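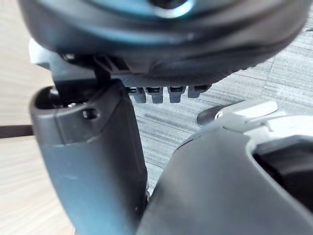
Wrist-level view during the office handling demonstration, Nallstead open day.

The delegation from the Grirkstead Office Services Association attended the spring open day at the Nallstead automation center in March. The center occupies 3585 square feet on the ground floor of the Aletti building and is open to outside visitors twice a year. Our members came to see what robots can do with ordinary office furniture and supplies.

The program began at 10 a.m. with a short welcome and a safety briefing. Guests were then divided into 3 groups and taken through the work areas in turn. Ours started with the Nutsugah project, which studies filing and storage tasks. The center has recorded 1398 handling trials under this project since it opened and intends to reach 1000 more before the next open day.

The filing station drew the most questions. Two arms with jointed black hands work together over a wood-grain desk with a cabinet below it, and the item in use is a thick blue ring binder of the kind found in most of our members' offices. Staff explained that binders are a harder test than boxes. The cover can swing open, the weight shifts with the contents, and the cabinet doors limit the room available to the hands.
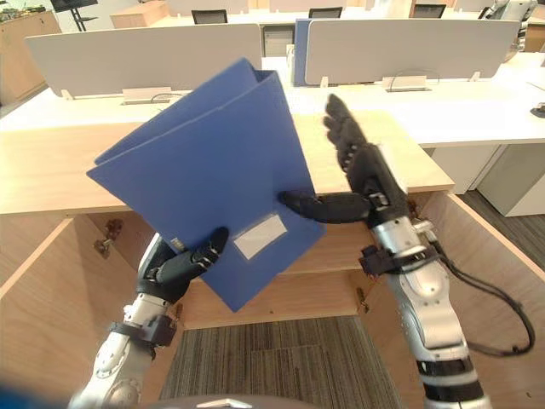 Several members asked whether such a system could be trusted with client records, and Nutsugah replied that the project had not yet worked with confidential files and would not do so until its handling rules were complete. The same reply noted that retrieval — finding one binder among many — remains a separate line of study.

The visit closed with a discussion period over lunch. Members who wish to join the fall visit should notify the Grirkstead office in writing. Places are assigned in the order requests are received.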